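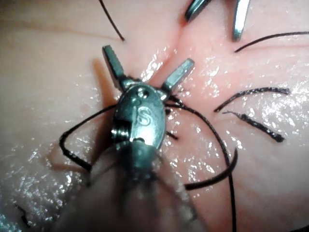
Pale pink silicone practice pad with a narrow incision, instrument jaws open on either side.

The pads come out of the mold in sheets and are cut by hand. Darkeo has made silicone suture pads in the same two-room unit for eleven years, and the person who runs the casting bench has been there for nine of them. We spoke in September, at the end of a shift, with the vacuum pump still running in the next room. The interviewee asked not to be named and asked that the recipes stay out of print. Everything else was open.

The first subject was softness, which buyers ask about before anything else. "They want a number," the bench lead said. "A Shore hardness is fine for a catalog. It tells you how far a blunt pin goes in. It doesn't tell you what happens when you pull a thread through two millimeters from a cut edge, and that's the thing a trainee is doing all day."

Darkeo tests for that edge pull separately. A strip is cut from each batch, a loop of thread is passed through near the edge, and weight is added until the thread tears out. The standard pad has to hold 680 grams. Batches that tear early are sold as offcuts for needle handling, at a lower price and with a different label.

The standard model is called the Iltell. It has a skin layer, a softer layer under it, and a backing mesh that stops short of the corners. An earlier version had mesh all the way out. "People pinned the corners down and the mesh frayed through the pinholes. We pulled it in by a finger's width. Now the corners stretch a bit more than I'd like, but they stay clean."

On color, the bench lead was brief. The skin layer is pigmented pale pink by weight, and the mix is checked against a cured chip kept in a drawer, away from the window. Pale shades show a cut well. A slit reads as a deeper pink line where the material folds in on itself, and a trainee can see from a normal working distance whether the two sides have come together evenly.

"Dark pads look dramatic in a brochure and they hide everything. You can't see a bad bite. You can't see that one side is riding up over the other."

Most customers now work on the pads with some liquid on the surface. The Heffernan skills lab, which buys from Darkeo twice a year, asked for a surface that could be used wet without the liquid pulling into separate beads. Plain silicone sheds water, so the bench tried a textured mold face, then a wiped-on coating, then a change in what the lab was putting on the pad. The last one worked best. A thin water-based gel spreads where water won't.

Glare is the cost. A glossy surface throws back small, bright points of light, and under a close lamp they can crowd into the area where the work is. "I get emails asking for a matte pad that also looks wet. I can't make that. Tissue is shiny. Move the lamp."

We asked about cuts, and whether they should be made at the factory. Darkeo ships pads both ways. The pre-cut ones are slit with a guided blade after a full cure, and the depth is set to stop above the mesh. The blade is changed every 328 cuts, a figure that came out of a wear test and that the bench lead would not round to anything tidier. A worn blade drags, and a dragged cut has small steps along its wall – hard to see until the cut is held open.

Holding it open is where pads usually fail. Instruments with narrow tips press on a small area, and if the tips are pushed outward against the walls the cut gets longer at both ends. Flat, blunt tips are easier on the material. "Spread a little, look, let it close. The pad isn't going to heal. Every time you force it, that's a longer cut than the one you started with."

Pad life came up next. In durability testing, an Iltell sheet goes through 3,000 open-and-close cycles on a single slit. The slit is measured at 2,000 and again at the end. Growth early on is acceptable. Growth between the two readings usually means the softer layer has begun to separate from the skin, and the batch record is opened again.

Users have a simpler check. Shallow grooves on the surface are normal and often come from the mold or from storage under a strap. A groove that turns white when the pad is bent is a tear starting.

Cleaning instructions are four lines long. Lukewarm water, a drop of dish soap, flat to dry, cornstarch before storage. No alcohol on the skin layer – repeated wiping leaves it tacky. Pads should not be stacked face to face.

The next job on the bench is a thicker backing for the pre-cut model. Two trial sheets were curing on the day of the interview. Neither had been through the edge pull.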